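Robot arm drops soft item beside the box, only in student project. What to check first?

Posted in: Robotics > School and Club Projects
Asked 5/31/22 by Utine
Views: 188

Hello all. I am in a student team and we prepare a two-arm station for our end-of-term demonstration. Our project has the name Sakari. One arm must pick a piece of orange mesh fabric from the table and release it into a small clear plastic container. The second arm waits close by, and we use its wrist camera to watch the placing.

With a hard object (we tried a wooden block and a marker cap) the result is good almost every time. With the mesh it is not good. The arm goes to the correct point, the fingers open, and then a part of the fabric stays over the rim. Sometimes the full piece slides out to the table. We must show 60 placings in a row to our teacher, and a piece that hangs over the rim counts as a miss.

We already did these things:
- calibrated both arms again, two times
- made the fingers close harder (no change)
- moved the container closer to the base of the arm
- changed the release height, but only by very little, as we are afraid to hit the rim

The rules do not allow us to change the container or the fabric. We can change the program and the finger tips. Which thing should we look at first? Thank you in advance, and sorry for my English.

3 answers, sorted by votes

Nutus
Member, 400 points

I had a similar problem in May with our club robot, and for us the position was never wrong. The problem was that the fabric was still moving when the fingers opened. A block is quiet in the gripper, but a net continues to swing after the arm stops. If you release in the middle of the swing, one side lands outside.

I would try it in this order. Please change only one thing at a time, or you will not know which change helped you.

Step 1. Add a wait before the release.
Put a pause between "arm arrived" and "open fingers". Start with a long one, even if it looks silly, and make it shorter later. If the misses become fewer, you know the swing is your problem.

Step 2. Slow down only the last part of the path.
You can keep the fast speed from the pick until the arm is above the table area. From there, come down slowly and straight. Our first program came from the side in a curve, and this gave the fabric a push just before the end.

Step 3. Look at the wrist camera of the waiting arm while the fabric is over the container.
Save one picture at each release command. If the container and the table are sharp but the fabric is blurred, then the fabric was moving at that moment. It is a simple test and you need no extra sensor. Look also at how wide the fabric spreads below the gripper. When it opens to the left and to the right over the container, you have very little space for error, even with a perfect center position. 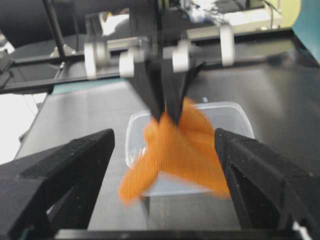 Step 4. Change the place where you grip.
If you take the mesh near one end, the rest hangs long and swings more. If you take it near the middle, it hangs in two shorter parts and these go more easily inside. We lifted it, looked at the shape, and put it down again if it was too wide. This costs time but I think your task has no time limit? You did not write it.

Step 5. Go lower before you open.
I understand the fear about the rim. Make the descent in small steps with the program stopped between them, and write down the last safe height. Then use this number and do not touch it again.

I hope it helps. For us steps 1 and 4 made the biggest difference.

Lò
New member

Maybe the fingers are sticky? Our printed ones had a rough surface and the net was catching on it. I used sandpaper and it was better. Also check the cables are not pulling the arm.

Comment by Utine: Thank you, I will feel the tips with my hand tomorrow. The cables I checked already.

Old Workbench
Member, 2,000 points

The first answer is good and I will only add to it. You wrote that you made the fingers close harder. I would put this back to the old value. A strong grip does not help with mesh, and it can press the ribs into the finger surface, so that when you open, one finger keeps the fabric for a short moment and pulls it to that side. Check your misses: are they always on the same side? If yes, look at the fingers. If they are on both sides, look at the swing.

You can also open slowly at first, then stop, then open fully. And after the opening, move the gripper straight up. If your program starts to go back to the home position too early, it will drag the fabric over the rim with it.

For the demonstration, please keep a written log with the number of the try, the side of the miss and the wait time. Teachers like to see this, and it will save you from arguing in the team about what was changed.

Comment by Utine: The misses are more on the left, but not always. We have put the old grip value back and added the wait. I will write here again after we run the full series.

Comment by Nutus: Good. Write also which wait time you have used, I want to compare with ours.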